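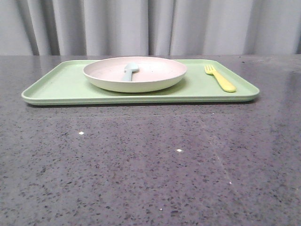 Section 2. Before you order: planning and budgeting

Read this section before you ask for a quotation. It covers the choices that affect the price of a Hasero table-clearing cell and the items you will need to supply yourself. Installation starts in Section 3.

2.1 Decide what the arm will handle

1. Write down every item you expect the arm to pick up, with its material, colour and weight. Plates, trays, spoons and forks each need their own line.
2. Mark the items that will lie inside other items, such as a spoon in a plate. These take longer to set up than items lying flat and are priced as a separate task.
3. Mark any item with a thin or rounded handle. The standard Flitell two-finger gripper comes with flat pads. Soft pads are an extra and must be ordered in pairs.
4. Set aside one full set of the items for testing. Do not use this set for meals.

Note: Children's cutlery is usually shorter and thicker than adult cutlery. If you will use both, say so on the order form. The pad size is chosen from the smallest handle on your list.

2.2 Choose the work surface

5. Measure the depth of the counter from the front edge to the wall or curtain behind it. The arm needs clear space in front of the tray as well as above it.
6. Check the surface under your normal lighting. Polished stone and other glossy tops can reflect lamps into the camera. If you see bright patches, allow for a matt mat or a diffuser in the budget.
7. Hang a plain backdrop if the area behind the counter is busy. A grey curtain is enough. It does not have to be bought from us.

Caution: Do not clamp the base to a stone counter. Use the free-standing Kestier pedestal or have a fitter check the worktop first. Damage to worktops is not covered by the warranty.

2.3 Work out the budget

Ask for a price on each of these as a separate line. A single total makes it hard to compare quotations later.

- Arm and controller
- Gripper, with pads
- Camera and mounting post
- Pedestal or bench fixing
- Emergency stop and cable
- Delivery and site visit
- Training for operators
- Yearly service

8. Put 50 per cent of the total aside for the deposit. The other 50 per cent is due when the cell has passed its acceptance test on your own items.
9. Add the cost of staff time. Someone has to be present while tasks are being taught, and this is often left out of the first estimate.
10. Add spare pads. They wear faster on speckled or textured plastic than on smooth plastic.

Note: Training is included for 3 operators. Further places are charged per person.

2.4 Lease or buy

Leasing is handled through Tsuchiya and includes the yearly service. It suits sites that want to try one task before taking on more. Buying costs less over a long period, but you pay for service and pads yourself.

Leased arms must stay at the address on the agreement. If you expect to move the cell between kitchens, buy it - or ask for the move to be written into the lease before you sign.

2.5 Place the order

11. Send the item list, counter measurements and a photograph of the work area with the order form.
12. Wait for the written layout. Check that the tray position and the arm's reach are both marked on it.
13. Return the signed layout within 7 days. After that the quoted price may change.

Caution: Do not order electrical work until you have the signed layout. The socket position depends on which side the controller stands.

Prices in the November list no longer apply. Section last revised Thu 3 January by Mio Tamura.

2 comments | 6 shares

Contact Hasero Support | © Hasero | Back to top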